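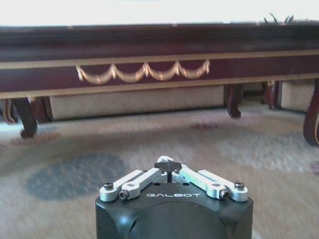

Gwawr Penry would start with the word itself, and she says "demonstration" is too grand for what is mostly tidying up over and over. I take her point, but demonstration is the word that stuck, so it's the heading I'm using for this entry.

Demonstration gathering

Demonstration gathering is the job of recording a task many times so that a learning system can pick up how it's done. One complete run, from the first reach to the last release, is called an episode. Each episode usually holds the camera views, the positions of the joints, how open the grippers are, and a short line of text naming the task (something like "put the bottle in the trash can").

How a set is built

I learned this on the Stasau set, which covers living room cleanup, so forgive me if I lean on it! We kept 2465 episodes out of 2909 recorded. The rest went for all the usual reasons — a camera lagging behind the arms, a label that didn't match the task, an operator who stopped halfway to think. A failed grasp isn't always thrown out, by the way. If the operator tries again and recovers, that episode can be worth more than a clean one, and we gave those their own tag.

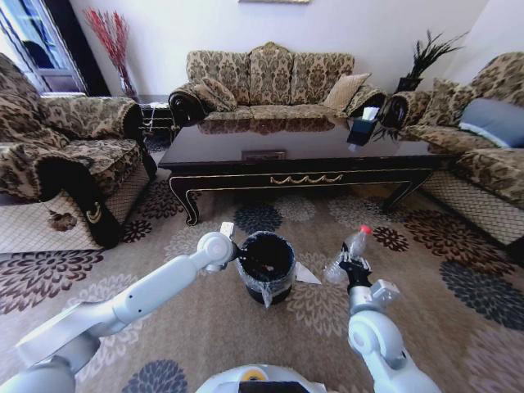 Variety matters as much as the total. If every episode starts with the same things in the same spots, the system tends to learn the spots, so we shuffled the starting layout after every few runs and swapped operators too. Mererid Probert was quick and a bit abrupt, Dilwyn Pritchard took his time, and you could tell their arm paths apart on a plot without reading the names.

Two-arm tasks

These are slower to gather, and I love them anyway. One arm often has to hold something steady while the other does the moving, and the timing between the two has to be in the recording. Our two-arm share was small, some 240 episodes, and we set 116 of those aside for testing.

See also: Teleoperation; Imitation learning; Episode labeling; Lougher layout sheet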